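Teaching by pushing: the Wokier bench kit under review

Small arms that learn from demonstration have been sold to labs for years, usually as a box of parts and a link to a code repository. Wokier, a supplier based in Konditz, is selling something closer to an appliance. The bench kit went on sale in May and includes an arm, a controller, a perforated table top and a license for Gesis, the software that records demonstrations and trains on them.

Setup took two people most of a morning. The table top arrives in sections, and the sections have to be leveled before the arm base is bolted down. The manual covers this in one paragraph and gives no torque figure. We used a straightedge and went back over the joints twice.

Calibration is better handled. Gesis moves the arm through 18 poses, reports the error at each one and refuses to continue if any is out of range. Ours failed the first pass on a loose base bolt – the report named the joint but not the cause.

The supplied exercise is pushing and sorting by color. The operator steers the arm with a hand controller, moves small blocks across a board until like colors sit together, and saves the run. 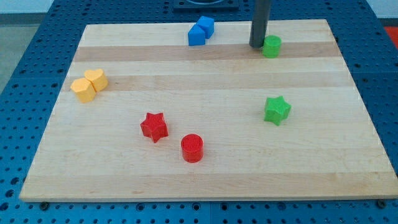

Masaru Yokoyama, who runs training at the parts maker Tanabe and lent us an afternoon, found the controller easy to learn but too quick near the end of a push. Lowering the gain in the settings menu fixed that. The setting is not kept between sessions, and it should be.

Pushing is harder to learn than it looks. A cube turns when contact is off center, a cylinder tends to slide around the tip, and star shapes can catch on their neighbors. Gesis handled cubes well after one evening of demonstrations. Stars took 2 more, and the policy still stalls when two blocks touch.

Manaia Te Moana, product lead at Wokier, says a contact model is in testing and will be a free update. She would not give a date.

Storage fills fast, and the export tool writes one file per run with no batch option. At 3000 runs, that becomes a scripting job.

The arm itself is quiet and repeats well. We would buy the kit for a teaching lab now, and wait for the update before using it for research.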